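Gesinine Open Bin
Storage and transport bin for workshops, packing rooms and spare parts stores

The Gesinine is an open bin with a flat floor and straight walls. We developed it for customers who keep heavy or irregular parts and who do not want to lose them in the corners of a deep crate. It is made by Hemuvness at our plant in Grutitz, where we also make the lids, dividers and trolleys which belong to the same series.

The flat floor was the first wish of our customers. Many bins have ribs on the inside, and small parts fall between them and are hard to pick up. In the Gesinine the ribs are on the outer side of the floor. Inside you can sweep out metal dust with a hand brush, and tall parts can be placed upright.

Permitted load is 60 kg per bin, spread evenly over the floor. Please do not put the full load on one point. When bins are stacked, the lowest one may carry two full bins of the same size. For a higher stack we recommend the rack from the Meléndez series, in which every bin has its own shelf and can be taken out separately.
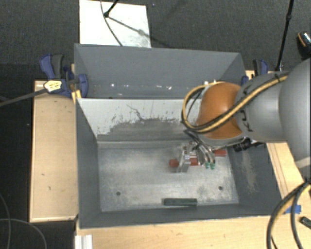

Dark gray bin with a gripper lowered to the floor; a metal piece stands upright on the left.

Material and care

The bin is molded from polypropylene. It resists most machine oils and common cleaning agents. It can be washed by hand or in an industrial washer with warm water. Strong solvents can make the surface dull, so please test them first on the underside. Do not leave the bin for a whole summer in direct sun, as the material becomes brittle with time.

Small scratches on the floor are normal after some months of work and have no influence on the strength. A bin with a crack in the wall should be taken out of use. We take back old bins of this series and grind them for new material. Transport to Grutitz is paid by the customer.

Accessories

Lid, flat, for stacking
Divider set, lengthwise and crosswise
Label holder for the short side
Trolley with four wheels, two of them with brake
Floor mat of soft foam for polished parts

The dividers slide into grooves of a separate frame, which is placed in the bin from above. They are not suitable for the older model without the upper lip. If you are not sure which model you have, send us a photo of the edge.

Ordering

Bins are delivered in sets of two. Our usual stock is 3,000 bins in dark gray. Other colors are made to order, and the next production of colors is planned for April. For mixed orders please write the color separately on each line of the order form.

Questions about load and chemicals: Svatopluk Lukáč, technical department
Orders and returns for America: Rigoberto Medrano, sales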